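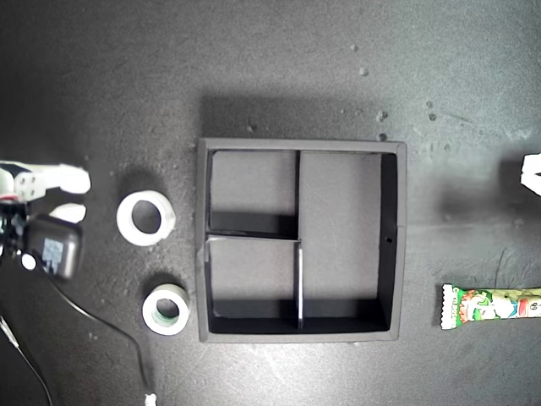 Shoaib Shaikh wants it known that the tenors were flat last spring because there were only 2 of them, and one had a cold. We accept this. It is also why we are advertising.

The Skelldale Singers are looking for new voices in all parts, tenors most of all, for a season that opens in February and ends when the church needs its parking lot back. We are an amateur choir with professional opinions. Rehearsals run from 7:30 p.m. to 9:30 p.m. in the upper room at Pilholm Hall, up a staircase that counts as your warm-up.
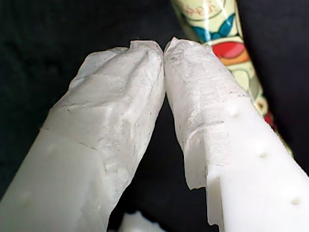
There is an audition, but a short one. You will sing a hymn verse of your own choosing, echo a few phrases from the piano, and then read 11 measures of something you have not seen before. Getting lost is fine. We mostly want to see whether you stop or keep going – keep going.

The main work is the Ogundipe Evening Service, which is in 2 choirs and at one point in what feels like five keys. We will fill out the program with psalms and a Christmas piece we never got around to at Christmas. Scores are on loan. Pencil only, please; the last borrower of copy 526 used green ink and wrote "NO" over the whole of the Gloria.
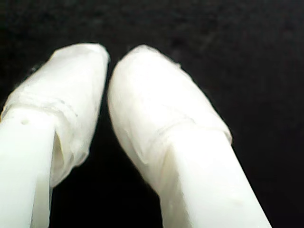 Dues are payable by the term and students sing free. Concert dress is black, by which we mean black and not navy, as we have had that conversation. If you need large-print music or a chair for the standing parts, say so on the form and it will be there.

To apply, pick up a form at the Pilholm Hall desk or at the counter of Oromitz Music, and tell us your voice part, or your best guess. Basses may apply too, though there is a waiting list and they are already taking up the back row.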